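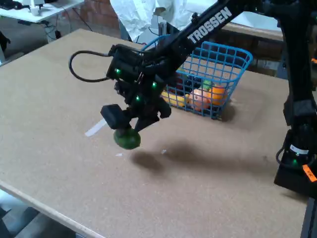 03/11/2024, Endlow workshop

Play-food day! The produce set for the Clemville playroom is out on the big tan table and I'm chuffed with how well it goes with the blue wire basket. The colours really sing against the mesh, the yellow and the orange especially, and you can tell what's inside without tipping the lot out (which the kids will do anyway, bless them).

Arwel Griffiths wanted a solid tub. I'm sticking with wire. Crumbs and grit fall straight through, and it can go under the tap with everything still in it. Must run a finger along the rim for sharp ends before it leaves here.

Liette Nguyen's idea for the labels is a beauty: a painted dot for each colour, no words, so the three-year-olds can pack up by themselves. Trying it on 20 pieces first. If the paint survives 7 washes we'll do the full 167.

Still to sort:
- green fruit: lime or apple? Liette and I disagree, check the Stestby order sheet
- non-toxic varnish, 100 mL should do
- ask Phillips if they stock the same basket in a smaller size, would love a pair for December

Dots drying overnight on the rack by the sink. Don't touch, Arwel!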